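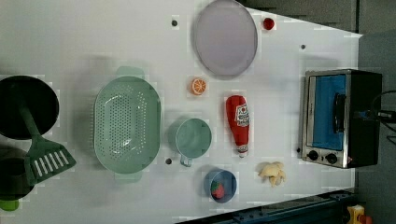 [pullville-playshare] Re: Kitchen box, what goes where??
13 October 2025

Hi all, quick one before I have to go out, sorry if it's all over the place. Answering Lesego's bits below and then adding my own.

Lesego Joubert wrote:
> Hello everyone
> I got the kitchen box back from Nkuna and spent most of the evening trying
> to work out what belongs in it. The list in the lid is no good any more, the
> ink has run and half of it is crossed out by somebody with a different pen.
> Can we please agree on what is IN the kitchen box and what is in the food box?
> I have had the ketchup turn up in both. Also the big oval colander will not
> go in flat with the lid on, whichever way I turn it, so I've been carrying it
> under my arm, which is daft.
> Other question. Do the cloths count as kitchen? I'd say yes, the children
> won't touch the pans if there's nothing to wipe with.
> And could someone please, please lay the whole lot out on a table once so we
> know what we've got. I can't do it here, no table big enough.
> Lesego

Right. Laid it out, as asked. White table, big enough, just.

Colander first as it's the thing everyone moans about. It's the mint green one with a handle at each end and it's the handles that stop it going in. Stand it on its long side against the end of the box, handles up and down. Pan and pot go in after, then it can't fall over. I did it 3 times to be sure and the lid shut every time. Do NOT put the plate inside it, the plate gets wedged and then you're there with a butter knife.

Green slotted spatula lives in the pan. Just leave it there, don't put it loose in the bottom, it works its way under everything.

Plate: the lavendery one, flat down at the very bottom. Some of you will remember it as pink, my daughter swears it's grey. Same plate. There were two of these when we bought the set from Prident but the other went missing in March and I think we should stop looking.

Mug next to the colander, stuff it with a cloth. Blue bowl on top of the plate.
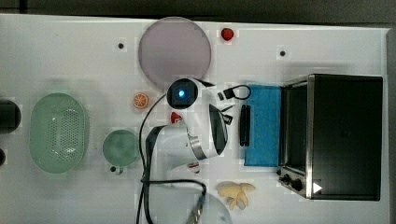
Then the food. My feeling is the orange slice, the strawberry and the other little bits should stay with the kitchen things and the food box should be for the bigger sets (the bread, the eggs, that enormous fish). Otherwise whoever borrows the kitchen has a colander and nothing to put in it, and we get the email asking where the food is. I've had 4 of those emails. Small food in a zip bag, bag in the bowl, done.

Ketchup: kitchen. Final answer unless anybody feels strongly. It's got the label on it still, with the red logo, so it's easy enough to spot if it's wandered off. If you find it in the food box just swap it over, no need to write to the list about it.

Cloths. Yes Lesego, totally agree, kitchen. Mine go through the wash after each loan and I'd ask everyone to do the same, they come back smelling of somebody's car otherwise. The blue one is the good one. It's big enough to fold round the mug and still pad out the corner. Fold in half longways first and it lies flatter. 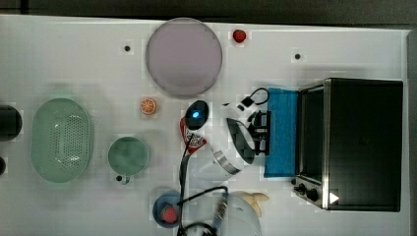

Blue cloth out flat in front of the toaster oven, plate and strawberry along the top.

The toaster oven is the awkward one. It doesn't go in the box, it never has, I don't know why the old list says it does. It wants its own carton. I've got a Drerum crate in the shed which is about to be its new home if no one objects, it's the deep sort with the clip lid. Door side up against the wall of the crate please and a towel down the front of the glass. Nothing inside it when it travels! I keep finding things in there, last time it was a sock and a wooden egg.

So the loan would go out as 2 things, box plus crate, and the label should say so on both. At the moment people take the box and think that's the lot. Lesego would you be able to do the labels as your writing is so much better than mine? Pencil underneath and then pen, and tape over it this time so we don't get a repeat of the ink.

Next out: the Nkuna lot want it again, then the family at number 19, the ones with the twins. After that it's free as far as I know. Shout if you've been promised it and I've forgotton.

Couple of other things while I'm on

- lid of the kitchen box has a split in one corner. Tape holding for now.
- wash the food in a bowl with a drop of washing up liquid, not the dishwasher. The old tomatoes went all tacky.
- anyone got a spare pan lid? Any colour. Doesn't matter if it doesn't match.
- if your children have got attatched to the strawberry I do sympathise but it has to come back.

I'll type up the new list tonight and send it round, and then stick a copy in the lid in a plastic sleeve. If you want something moved from one box to the other tell me before I print it as the printer is nearly out and I'm only doing it once.

Must dash, soup's on.

M.

_______________________________________________
pullville-playshare mailing list
To leave the list, send a blank message with "leave" as the subject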